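Call for Participants: Operator Study on Two-Arm Teleoperation, Effiong Manipulation Lab
Paid sessions through November, Asgate building

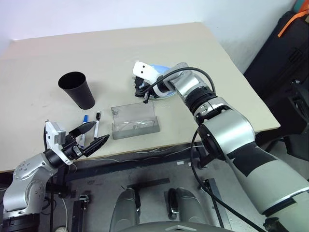

The Effiong Manipulation Lab is recruiting adults to operate a two-arm robot in a study of how demonstration style affects learned policies. No robotics experience is required. Two places are reserved for people who already teleoperate robots for work or research.

Background

Policies trained by imitation depend heavily on the people who supply the demonstrations. In our pilot, operators who paused before closing the gripper produced data that was slower to replay but easier to learn from. Policies trained on the paused demonstrations completed more tabletop sorting trials than policies trained on the same number of continuous ones. The pilot used only lab members, all of whom knew the hypothesis. The present study repeats the comparison with outside operators who have not been told which motions to favor.

What you will do

Each participant attends two sessions. In the first, you learn the controls and practice moving small household and office items, such as markers, cups and plates, with the left and right arms. In the second, you record demonstrations of set tasks. Some tasks need one arm and some need both. You will work from written task cards and may repeat a card if a grasp fails. Failed attempts are kept and labeled; they are part of the data.

After each block you complete a short workload form. Arm positions, gripper commands and camera views are recorded throughout. Your voice and face are not recorded.

Who can take part

You must be 18 or older, able to use both hands to hold the controllers, and able to read task cards in English. Normal or corrected vision is required. Left-handed operators are especially welcome, as the pilot group had none. Please do not apply if you took part in the Drallen grasping trials, which used similar task cards.

Time and payment

Sessions start at 10 a.m. and last two hours, with a break at the midpoint. Payment is by gift card at the end of each session. If you withdraw partway through, you are paid for the full session you are in.

Data and consent

Recordings are stored under a participant number. The demonstrations, without names or contact details, will be released with the paper and with the Kodier task set. You may ask for your recordings to be removed at any time before release. The consent form lists the recorded signals in full and is sent to you before you book.

Safety

Participants operate from a seated station outside the reach of the arms. A staff member holds the emergency stop during all motion. Do not enter the marked area until staff confirm that both arms are disabled.

How to apply

Write to Adaeze Lawal, study coordinator, at the lab's front office. State your dominant hand, any prior teleoperation experience, and which mornings you are free. Technical questions about the protocol go to Arwel Watkins. The principal investigator is Femi Okoro.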